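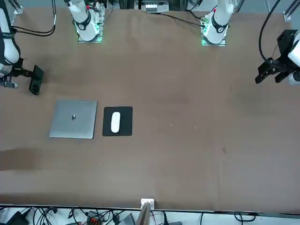 Supplier Site Visit Checklist, Camargo, Kostivska unit
With comments from the visiting buyer
Visit completed June 30, 2024

A few words before the list itself. Plostau asks for a site visit whenever a supplier moves up from occasional orders to a standing agreement, and Camargo has been sending us cartons, inserts and printed labels for long enough that the move made good sense to everybody. I had been to Kostivska once before, in March, for a much shorter look at the loading side only, so some of my comments compare the two visits. Where I have marked an item Partly, please read the comment before you worry. Most of them are small, and the folks at Camargo were very gracious about every one of them (and about lunch, which was excellent).

Marks used: Yes, Partly, No, N/A.

Section A. Papers and registration

A1. Trade license on display and in date.
Yes.
Comment: Framed near the front desk. The copy we hold in Hakis is the older one with the previous suite number, so I've asked for a scan of the new one. The license number itself hasn't changed.

A2. Legal name on license matches the name on invoices.
Yes.
Comment: It took us a little while, as the invoices use the short form of the name and the license uses the long one. Finance has accepted the short form in the past and I see no reason to make a fuss now, but I would love to have it noted on the supplier record so the next person doesn't spend a morning on it the way I did.

A3. Liability insurance in force, with at least 90 days left to run.
Yes.
Comment: Renewed this spring. The certificate lists Kostivska by its street address, as we ask.

A4. Bank details confirmed in person with an authorized signer.
Yes.
Comment: Confirmed across the table against the signed letter. No change from what we have.

A5. Item list in Hakis agrees with the supplier's own price list.
Partly.
Comment: Our side has 565 items under Camargo and theirs has 557. We went through the difference together and every one of the extras is an old label size they stopped making. They were still showing as orderable on our screen, which explains a couple of puzzling emails from last winter! I have asked for them to be marked inactive. Please don't delete them, or the old purchase orders will lose their descriptions.

A6. Supplier code of conduct signed.
Yes.
Comment: Signed copy collected and put in the folder. They asked a very fair question about the paragraph on subcontractors, and I have passed it along with a note.

Section B. Building and walkways

B1. Exits marked, lit and clear.
Yes.
Comment: I walked each one from the inside and pushed the door open. The side exit by the paper store sticks a bit at the bottom but it does open with one hand.

B2. Fire extinguishers tagged and in date.
Partly.
Comment: All in date. The tag on the one outside the break room had faded so badly that I had to hold it up to the window to read it. A new tag would do it.

B3. Walkways marked and kept free of stock.
Partly.
Comment: Much better than in March, when there were pallets sitting right over the yellow line by the dock. The line has been repainted and the dock area was clear. I still found a stack of flattened cartons leaning into the walkway behind the label printers. It was moved while I was standing there, so I have put Partly and would ask whoever goes next to take another look at the same corner.

B4. Lighting good enough to read a packing slip anywhere on the floor.
Yes.
Comment: I tried it with an actual slip, including the bottom racks.

B5. First aid kit stocked and easy to find.
Yes.
Comment: There is a sign above it that you can read from the far end of the aisle, and the contents list inside the lid had been initialed recently. Nicely done.

B6. Visitor sign-in used.
Yes.
Comment: I was asked to sign in before I had even put my bag down, and I was given the short safety talk. It covers the forklift route and the meeting point in the parking lot.

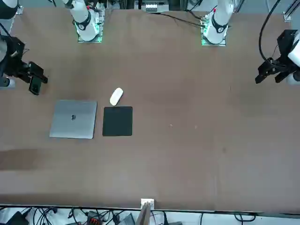 Two robot arms over a brown tabletop.

Section C. Receiving, storage and labels

C1. Incoming goods checked against the order before they are put away.
Yes.
Comment: We followed one delivery of board from the truck to the rack. The check was done on paper and then keyed in. They'd like to skip the paper step someday and asked whether Hakis could take a count straight from a scanner. I said I would find out, so would somebody in systems kindly let me know?

C2. Damaged goods kept apart and clearly marked.
Yes.
Comment: Red tape on the floor, red cards on the goods. The oldest card had been sitting there longer than I'd like, and I mentioned it.

C3. Racks show their safe load.
Partly.
Comment: The tall racks do. The low shelving along the back wall has no load signs. It only holds sleeves of printed labels, but our form says all racks, and so does my mark.

C4. Printed labels match the approved artwork.
Yes.
Comment: I pulled 5 rolls from the shelf myself and compared them with the signed proofs. Colors were good, the barcodes scanned the first time, and the small print was crisp. One roll was wound the opposite way from the others, which is how that customer wants it, and the job sheet did say so.

C5. Old artwork removed or locked away.
Yes.
Comment: Kept in a locked cabinet with a sign-out sheet.

C6. Stock rotated so the oldest goes out first.
Yes.
Comment: The date stickers are large and friendly. I checked the adhesive labels in particular, as that's where we have had trouble with other suppliers.

Section D. Complaints, returns and records

D1. Complaints logged with a date and an outcome.
Yes.
Comment: I asked to see the two complaints we raised ourselves over the past year, and both were there, with the credit note number written beside each. It was a pleasant surprise to find our own emails printed and stapled behind the log page.

D2. Replies to complaints sent within the agreed time.
Partly.
Comment: One reply went out late. Our agreement counts working days and they had been counting from the day the goods came back, where we count from the day the complaint is sent. We settled on our way of counting, and they wrote it on the front of the log.

D3. Delivery records kept and easy to pull.
Yes.
Comment: I asked for a slip at random and had it in my hand before I finished my coffee.

D4. Backup contact named for orders and for invoices.
No.
Comment: There is one for orders but none for invoices. They will send us one in writing. Until it arrives, please use the general accounts mailbox and be patient in vacation season.

Result: Approved for a standing agreement, with follow-up.

Follow-up items for Camargo
New license scan (A1)
Replacement extinguisher tag outside the break room (B2)
Load signs for the back wall shelving (C3)
Backup invoice contact (D4)

Follow-up items for Plostau
Name note on the supplier record (A2)
Old label sizes marked inactive in Hakis (A5)
Answer to the subcontractor question (A6)
Answer about scanner counts (C1)

B3 and D2 need no paperwork and can be looked at on the next visit. Please park around the back if you are the one going, as the front spaces fill up early and the gate to the rear lot stays open until the last truck has left.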